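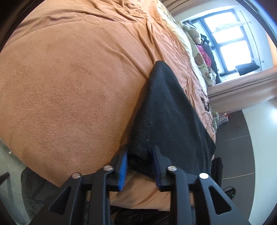 Which way should the nap of a plush blanket lie when the bed is used for folding?

Towards the foot of the bed. Brush the surface once with a flat hand before laying any clothing on it.

4.2 Folding dark garments on the bed

1. Pull the blanket level at the head end. Bunched wrinkles under a garment will carry through into the fold.

2. Lay the garment face down and smooth it from the centre outwards.

3. Fold in both sides, then bring the hem up to the collar or waistband. Press along the fold with the palm -- do not drag it.

4. Pick off lint before the final fold. Use the Florncombe roller on twill and other close weaves; see part 437 in the spares list.

5. Lift the finished piece with both hands and place it in the drawer, folded edge forward.

Note: Black cotton picks up fibres from a new blanket. Wash the blanket separately before first use, and again each January.

Caution: Do not iron on the bed. Plush pile flattens under heat and the mark is permanent.

Section revised Oct 19, 2024, S. Kallio.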